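Home | Features | Makers | Interiors | Subscribe

The Joy of a Good Gap

Run your palm over a Tonano worktop and you will probably stop at the same place I did. Everything is smooth, smooth, smooth, and then there is a line. I went back over it four or five times, grinning, while Bogumił Mazurek waited patiently with two mugs of tea.

Most of us grow up thinking a seam is a failure. You fill it, you cover it with a metal strip, you park the toaster on it. Mazurek went the other way. When he and his brother Bogdan started the Tonano workshop, they decided the joint between two panels should be the one thing on the surface worth looking at – so they made it dark, kept it thin and, on their favorite pieces, ran it on a slant.
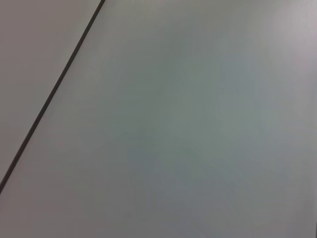
Gray on gray, with one dark line between the panels.

I love how much that slant does. A straight joint across a counter makes you think of floor tiles. Turn it, and the two parts stop being halves of anything. One gets small and sharp, the other gets generous, and the gray starts to show its moods: a bit pink in one corner, closer to olive a little farther along. Bogdan says customers ask him what the color is called and he has never had a good answer for them.

The work is slow. Each edge is sanded by hand and the panels are laid together dry, pulled apart, and laid together again, sometimes 15 times in an afternoon. Bogumił checks the gap with a strip of card he has been using since the first table. I asked to try it and was allowed one pass (my hand shook the whole way down!).

They have made 193 pieces so far, mostly desks and kitchen tops, plus a long counter for the Adamczyk bakery that took up most of December. Dariusz Kubiak, who works behind it every morning, told me crumbs do get into the joint. He cleans it with a dry pastry brush at closing time and seems to enjoy the job.

There is a waiting list now, and a bigger saw on order. Bogdan wants to try a round table next, with the line well away from the center. Bogumił thinks it will look odd. They were still arguing about it, chalk in hand, when I left to catch my train.

Contact us | Copyright, all rights reserved | Back to top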